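How do towns decide what to offer a big employer?

Lucero Condori
Hi everyone! I hope this is the right place for this. I live in Histwood, and since September the only thing anybody at my end of town talks about is whether Trutia is going to put its new distribution office here or over in Valalum. The paper says 800 jobs, and it also says our city council is putting together "a package," but no one will say what's in it. My sister thinks it's all tax breaks. My neighbor thinks we're giving them the land. Can a city really keep the offer secret while it's bidding, and is there any way for a regular person to find out what we're promising before it's signed? I'd love to see the jobs come, I really would, I'd just like to know what they cost us.

Drita Janevski
Oh, I remember this feeling well! I lived in Hourani when we went after a bottling plant, and I sat through more evening meetings than I care to admit (bring a cushion, the chairs are terrible).

The short version is that it depends on your state. Many places let a city keep negotiations private while they're going on, but a tax abatement or a land transfer usually has to be voted on in public, with notice ahead of time. So you may not see the offer while it's being written, and you should still get a look at it before the final vote. Call the city clerk and ask to be put on the agenda notice list. Ours was free and came by email.
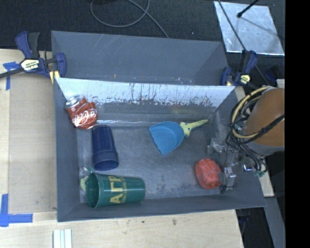
Crushed Coca-Cola can and a dark blue cup in a gray bin.

When the agenda comes out, look for the words "development agreement." Ours ran 117 pages, and the part worth reading was around page 100, where it said what happened if the company hired fewer people than it promised. That's called a clawback. If you can't find one, stand up and ask why! Also check how many years the abatement lasts. Ours was 12, and the school district felt every one of them.

valley_walt
its always tax breaks. they go where they were going to go anyway. ask what the jobs pay

Related
Who pays for new roads near a business park?
What is a tax increment district?
Can I speak at a council meeting if I rent?

Contact us | Community guidelines | Back to top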